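July, late

Left the rental in Trovavcombe at seven and was at my desk before the others. The overnight job had finished. 1,434 episodes in the simulated apartment, all of them written out, no crashed workers. Last week we lost a whole night to a full disk, so I checked the disk first and the results second.

The question this month is narrow. We want to know whether the agent can tell which room it is in, and where in the room, from a single low view, with the map taken away. Emel is the localization method we wrote in the spring. Wang is the older baseline, the one that matches each view against a stored set. Both get the same views and the same starting points. The only thing I changed for this run was where the starting points are. They used to be in the middle of the floor, facing something useful. Now they are anywhere the base can stand, facing any way, and that includes right up against a wall.

The first failure I opened was one of those.
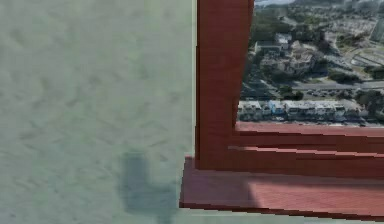

Filed under: Sim runs / Emel / Near-wall starts

Half the view is bare green wall and the other half is a window with a city in it. Emel put the agent outdoors. It isn't allowed to answer "outdoors," so what it did was spread its guess thin over the whole floor plan and then pick the stairs. I think it is reading the houses and the road as if they were at real distance. The view outside the window is a flat photograph in this scene set, so the depth there means nothing. Wang got the same start right, but Wang had a stored view from almost the same spot, and I don't count that for much.

I went through the rest of the near-wall failures before lunch. There were 27. I sorted them by hand into two piles, window in view and no window in view, and wrote the pile sizes on the whiteboard so I would not be tempted to change the rule afterward. The window pile was much the bigger. That made me feel better about the morning, because a single cause is something I can work on.

Lunch was leftover rice. Rained the whole time.

In the afternoon I moved to the object part. After the agent says where it is, it has to list the landmarks it used, and we score the list against what the simulator knows is there. This is the part I care about, and it is also the part that takes longest to check. A correct position with the wrong landmarks is luck and I would like to stop reporting it as success.

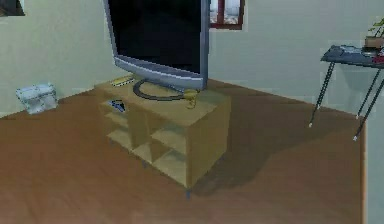 Landmark scoring has a size problem that I have been putting off. We weight every object by how many pixels it covers, so large furniture decides everything and the small things could be missing without changing the score. In the TV corner the agent gets nearly full marks for naming the television and the cabinet. The small yellow cup on top of the cabinet, next to the black stand, adds almost nothing. But large furniture is repeated across our apartments and small objects are placed differently in each one, so the cup is the better evidence. I changed the weight to the square root of the area and ran the scoring again on the saved episodes. It does not need new rollouts, only the logs, and took less time than making coffee. Emel went down a little and Wang went down a lot. I will need to look at that again tomorrow before I believe it.

I also wrote down, so that I remember it, that the weighting should have been decided before we saw any scores. It wasn't. The report has to say so. I can keep both versions in the table and let people see the difference.

Around four I had a long call about the Sudum comparison. Sudum is the other scene set, the one with scanned rooms. The people who keep it want us to report on 600 starts there as well. I said yes, but not this month. The scanned rooms have holes in the walls and I would have to filter the starts all over again.

After the call I went back to the easy cases to have something to set beside the failures. I do this too little. If I only look at errors I start to think the method does nothing right.
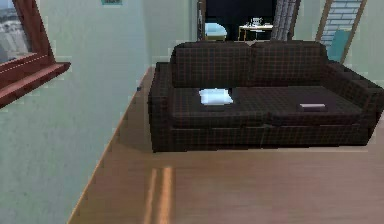

Living room start, sofa ahead, doorway and stairs behind it. Both methods correct.

The sofa starts are good in every version of the code. The plaid helps, and so does having a doorway and a staircase in the same view, as they fix the direction as well as the room. Emel listed the sofa, the stairs and the doorway in that order. It also listed the white cloth on the left seat, under the label "towel." The old scoring ignored it and the new scoring gives it credit. I was pleased with that one and saved the log separately.

The bright streaks on the floor worried me for a while. We had an earlier version that treated reflections as edges of rugs. I reran this start with the floor reflections turned off in the renderer and the answer did not change, so I left it.

The last thing I did was the consistency check. For each place I take views from different spots and ask whether the landmark lists agree. I had planned to do 5 places and got through 3. The TV corner was the hardest of them.

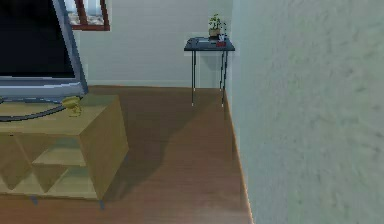
Same corner, different start. Cabinet at left, side table against the far wall.

From this side the list is shorter. The television is partly out of view and the label on the yellow thing changed from "cup" to "toy," with low confidence both times. At this resolution I would not want to name it myself. The side table came out fine, plant included. The red object next to the plant was missed completely. So the two lists agree on the furniture and disagree on the small items, and those are the items I gave more weight to this afternoon. I should have seen that coming. More weight on small objects means more weight on the labels we are worst at.

One possible fix is to match by color and position and leave the label out of it. Yellow, small, on top of the cabinet near its right end would have matched from both starts. I would like to try it on the saved logs before touching the model.

To do tomorrow: finish the last 2 places. Mask the windows and rerun the 27, nothing else changed. Check why Wang dropped so far under the new weights. Write to the Sudum people with a date.

Home by eight. Left the masked-window job queued but not started, I want to read the config once more with a clear head.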